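工单 806
主题：桌面木纹处发白、发黏，疑与涂层有关
产品：Niltwood 胡桃色实木桌，Pukix 水性硬蜡油（桌面自行补涂）
提交人：Ojārs Paju
受理：Seung-woo Kwak
状态：处理中

【提交内容】

桌子是去年买的，胡桃棕，纹理横着走，放在铺灰地毯的那间屋里。用到今年夏天，桌面开始发涩，手掌按久了抬起来有一点黏。我按你们说明书第四页的办法擦过，没用。后来客服建议补一层 Pukix，我照做了，结果靠右那一片在侧光下能看见发白的雾，顺着纹理一条一条的。

先说清楚，我不太相信“正常现象，放一放就好”这句话。上次问的时候就是这么回我的，我放了，没有好。

这张桌子平时给孩子拼积木，晚上我自己用来修东西。没有放过火锅，没有放过热锅，没有用过酒精。这几条请不要再问一遍。

【回复 1 / Seung-woo Kwak】

您好，收到。发白一般有几种可能：补涂太厚，涂前表面有残留的蜡或清洁剂，或者干燥期间湿度偏高。请补充以下信息：

补涂前用什么擦的桌面
打磨用的砂纸目数
一次涂了几遍，中间隔多久
屋里是否开加湿器
发白的位置有没有长期压着东西

另外请先停用一切带油分的清洁剂。

【回复 2 / Ojārs Paju】

擦桌面用的是拧干的棉布加清水，晾了一夜。砂纸 400 目，顺纹，手磨，没有上机器。涂了两遍，第一遍和第二遍之间隔了一个晚上。没有加湿器。右边没有长期压东西，左边倒是压过一只收纳箱，左边没事。

您列的第一条“补涂太厚”，我想请问多厚算厚。说明书上写“薄涂”，没有数字。罐子上写每罐可涂多少平方米，我按面积折算过，用量比罐子上写的还少。如果这也叫厚，那罐子上的数就有问题。

还有一件事。罐底批号末尾是 176，我在 Kimano 的论坛上看到有人贴过同一批，说的也是发白。不知道你们内部有没有记录。

【回复 3 / Seung-woo Kwak】

批号已转给供应方核对。论坛帖子我们无法作为依据，但会一并附上。

关于厚度：Pukix 要求布擦之后再用干布收一遍，表面不应留有可见的湿膜。请问第二遍之后有没有收？

【回复 4 / Ojārs Paju】

第一遍收了，第二遍没有。客服电话里说第二遍可以不收。这个电话应该有录音，您可以去听。

我不是要抓谁的错，但同一个公司两个说法，我按其中一个做，最后问题算在我手上，这个我不接受。

【回复 5 / Seung-woo Kwak】

电话内容已申请调取。不论结果如何，先把桌面的问题弄清楚。请做两个小测试：

测试一：在发白处滴一滴清水，等十分钟，擦掉，看颜色有没有变化。
测试二：用白布蘸少量矿物油精，在不显眼的角落擦一下，看布上有没有带下黄色或白色的东西。

请分别在发白的位置和正常的位置各做一次，做完记录。

【回复 6 / Ojārs Paju】

2021年8月19日晚上做的。

测试一。发白处：滴水的地方变深，擦掉以后还是深的，过了大半个钟头又白回去。正常处：水成珠，擦掉没有痕迹。

测试二。发白处：布上有一层很淡的黄，摸着腻。正常处：布基本是干净的。

我的理解是发白那里的油没有固化，或者固化了一半。但同一罐油，同一天涂，同一块板，为什么左边就固化了？“残留清洁剂”解释不通，整张桌子是同一盆水擦的。“湿度”也解释不通，总不会桌子右半边是另一种天气。

【回复 7 / Seung-woo Kwak】

测试结果很有用，谢谢。水滴后变深又返白，说明涂层没有封住，水能进去。布上带黄，说明表层有未固化的油。

同一块桌面左右不一样，比较常见的原因是板材本身。这一款是拼板，不同的木条吸油不一样，吸得慢的地方油会浮在表面。第二遍如果没有收，就容易出现在吸得慢的那几条上。

麻烦发一张桌面的照片，最好白天拍，光从一侧进来。

【回复 8 / Ojārs Paju】

照片在下面。拼板的说法我持保留态度，雾是跨着好几道纹理走的，没有在哪一条木板的边上停住。 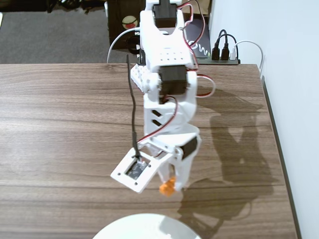
拼板这件事，商品页上写的是“整幅胡桃色桌面”，没有写拼板。我翻了订单，编号末四位 3360，附的说明也没写。先不争这个，说照片。要看的是木纹本身，深浅是横着一道一道的。右半边那块深灰的是机械臂投下来的影子，从中间一直拖到右下。夹着的那块橙色小东西悬在桌面上方，没有压在上面，那个位置也不是发白的位置。雾在这张里不明显，要人蹲下来贴着桌沿看才看得清，我相机拍不出来。

【回复 9 / Seung-woo Kwak】

收到。

从照片只能判断纹理走向和整体颜色，单凭这一张看不出雾，也看不出拼缝。您说雾跨过纹理，这一点我记下了，它确实不支持板材吸油不均的说法。我把“板材”一条的可能性调低，不删除。

建议处理方法：

先用白色百洁布蘸少量矿物油精，顺纹把发白区域擦一遍，带走浮油，马上用干棉布收干。
开窗，两天内不放东西。
再滴水测试一次。如果成珠，到此为止，不要再涂。
如果仍然返白，用 400 目顺纹轻磨，只磨这一片，重新薄涂一遍，十五分钟后收干。

用过的油布请摊平晾在室外，或者泡水后再丢，不要团起来放进垃圾桶。

【回复 10 / Ojārs Paju】

第一步做了。布上带下来的黄比测试那次多。过两天滴水，靠中间的部分已经成珠，靠右边沿巴掌大一块还是会变深。

所以浮油这个判断我承认有一半是对的。剩下这一块我不打算马上磨，磨了就没有证据了。等批号的答复。

顺便问一句，Pärn 那款硬蜡油能不能直接盖在 Pukix 上面？店里的人说可以，我不大信。

【回复 11 / Seung-woo Kwak】

不建议。两种产品没有一起测试过，在未固化的底层上再盖一层，只会更慢。您先留着那一块不动是可以的，期间不要放杯子。

批号：供应方答复该批留样还在，会做一次干燥对比，结果预计九月给到。
电话录音：已找到，第二遍“可以不收”确有此说，是我们这边说错了。已记入工单，后续需要的油和砂纸由我们寄出，不收费。

【回复 12 / Ojārs Paju】

录音的事谢谢您直说。寄来的油请不要再是 176 那一批，在对比结果出来之前我不会用。

工单先别关。

【内部备注】
保持打开，等留样对比。寄新批次一罐，400 目砂纸一包。商品页“整幅”一词转页面组核对。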